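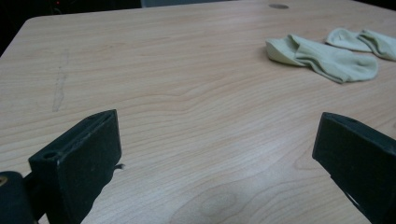
Luldale Textile Care Group — Folding Bench

May 6, 2024

Socks again. The claim from the Stiruter trial notes is that a flat-folded pair outlasts a balled pair, because balling stretches one cuff over the other every time. I have believed this since childhood and have never seen a number for it that I trusted.

The notes say the cuffs were "good for 1000 folds." Good by what measure? No cuff width is given before or after. I would also like to know who folded a pair 1000 times without getting sloppy by fold 353.

Stuck to the pale green pair today. Plain, soft, no pattern to line up, so no excuse for a crooked fold. Order I want us to use:

1. Lay both socks on the bare tabletop and leave them until you need them. The pale wood is fine for this color, though a darker mat would show the edges better.

2. Smooth out the creases by hand. The notes call this "optional." I doubt it. A crease left in at this point gets folded into the stack and you measure the crease.
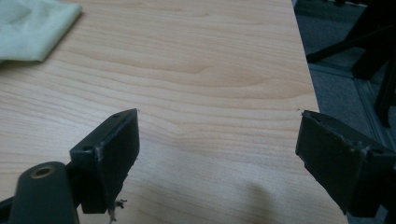 3. Hold one sock at both ends and pull it out straight along its length. Straight, then stop. Pulling harder makes a tidy shape and ruins any cuff reading.

4. Second sock on top, toes matching, then fold in thirds toward the cuff. Ticona's sheet says halves. Halves slid open in the drawer last September, so I am ignoring the sheet until someone shows me a drawer where they stay shut.

Still don't know if thirds are any better for the elastic or if they only look neater. Irnik wants 2000 folds per method before we write anything up. Fine, but measure the cuffs first — otherwise it is the same mistake, twice as long. 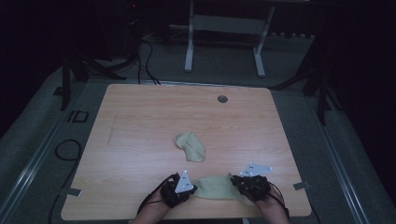 Does it matter which sock goes on the bottom?
Probably very little, but keep it the same within a run so we can't argue over it later.

To do: find the soft tape measure, mark the left sock inside the cuff, reread page 4 of the trial notes for the missing widths.

Contact the bench | © Luldale Textile Care Group | Back to top

This site uses cookies to remember your settings. Accept | Manage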